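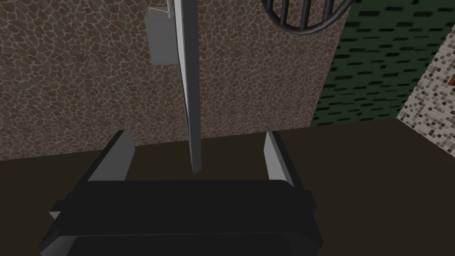 Right gripper, simulated kitchen, fingers open and the gray bar between them.

I said in January that I would stop complaining about teleoperation until I had put in real time with it. So I put in real time with it. I still want to complain.

The setup is Detel, which Fadi Khoury talked me into over lunch. You hold a controller in each hand, the robot in the simulator copies you, and everything you do is saved as a demonstration. Collect enough of those, the pitch goes, and a policy learns the job. Fadi's number was 50 per task. Brock Ross, who has done a lot more of this than either of us, told me to plan on 200 and not to make any promises to anyone.

What bothers me first is the word "showing." When I show my nephew how to open a drawer, he already knows what a drawer is and that the point is to get at the stuff inside. The robot gets a list of joint positions and some camera images. If I dither for two seconds on the way to the handle, the dithering goes in the list too. I dither a lot. I went back over my first batch and a good part of it was me hunting for the right angle, with the wrist turning one way and then back again. A policy trained on that will learn to hunt.

The second thing is depth. On a flat monitor I could not tell how far the fingers were from anything. You learn to cheat with the edges and the way the gray faces catch the light, but those are my tricks, and I have no idea whether any of them end up in the data.

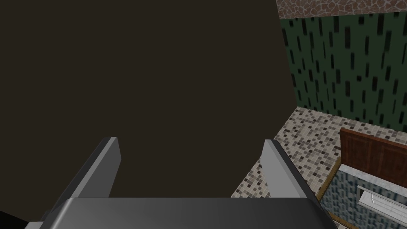 Same room, gripper open toward the big brown surface, the silver handle down at lower right.

Views like this one are what I'd put in front of anyone who says wrist cameras solve everything. Half of what you get is plain brown. There is nothing on it to line up against, so you steer by the strip of room at the side. Cheuk-hei Lo says the policy sees more than I do, and maybe it does. I'd like to see that tested with the side strip masked out before I believe it.

Then there are the walls. Green with black dashes, flagstone, mosaic tile on the floor. The argument for mixing up textures is that the robot stops caring about wallpaper and pays attention to the handle. Fine, I follow the argument. I would still like one plain comparison, same task and same operator, odd walls against boring ones. I asked on the Detel forum and got a link to a talk.

To be fair, I did get better. By the end my hands were calmer and I threw away fewer takes. But that is me learning – we have known for a long time that people can learn things.

Next up is the same task with Corey Prendergast on the controllers instead of me. He is left-handed and very fast, and I want to see what happens when his takes and mine go into one pile.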